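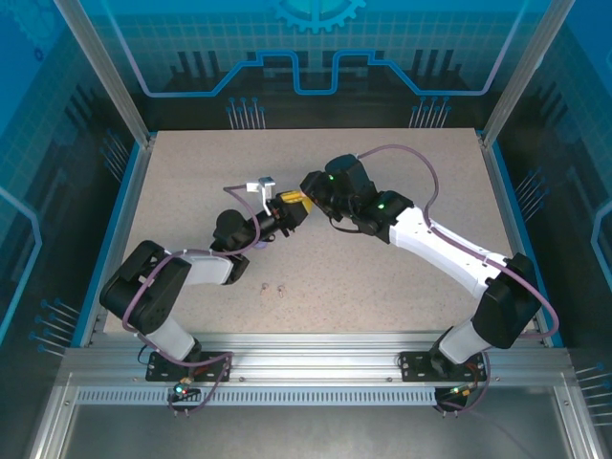
Two-handed recordings under way at Gisstead

The Gisstead bench has moved on to tasks that need both arms. Through the spring the group recorded one-arm work only, mostly picking a part up and setting it down somewhere else. Since May every session has been run with the pair, one operator driving both arms by remote control from the desk next door.

So far 274 two-arm demonstrations have been kept out of 429 recorded. The rest were thrown out after review. The most common fault was a long pause in the middle, where the operator stopped to work out which hand should go next. A pause like that does no harm to the part, but a policy trained on it tends to learn the pause as well. Operators are now asked to rehearse each task twice before they start recording, and to end the take and begin again if they get stuck.

The work in the current set is all small-object handling. One gripper holds, the other comes in from the side, and the two have to agree on where the object is without pulling on each other. Most new operators squeeze too hard with the holding hand. The advice from the Parkow group, who have been doing this longer, is to close until the object stops moving and then leave that hand alone.
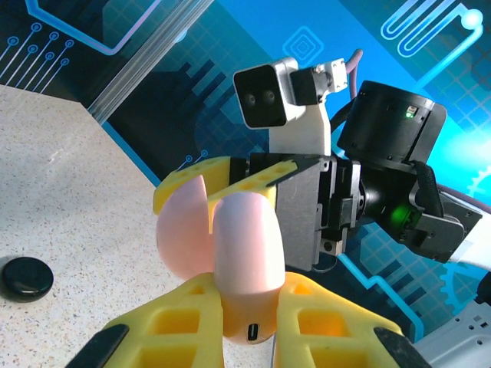

The wrist views matter more in this set than they did in the last one. From the fixed view the grippers often hide the thing they are holding, and it is hard to tell a good grasp from one that is slipping. Reviewers have been asked to open the wrist recording first and use the fixed view only to check the overall path of the arms. If a wrist recording is missing or frozen, the take is rejected even when the task itself went well.

Please also remember the cables. They need enough slack for the full reach of each arm, and that should be checked by hand before the motors are switched on. Two sessions were lost this spring when a connector worked loose partway through, and it was not noticed until the files were opened the next morning.

Changes to the labels

Each take now gets a short text label written by the operator, in plain words, right after the recording ends. "Hold with left, bring right in to the top" is a good label. "Task 4 again" is not. Older takes labeled only with a task number will be relabeled over the summer, and anyone with an hour to spare can help from their own desk. There are 557 of them.

Next steps

Recording goes on until the kept total reaches 200 for each of the three tasks on the list. After that the set goes to Hwang for training, and the first test runs will be done on the Clokcombe bench, which has the same arms but different lighting. Results will be in a later issue.

Bench time is open in the mornings from 9 to noon. New operators need one practice session before their takes are counted. The sign-up sheet is on the shared drive, in the same folder as the task list.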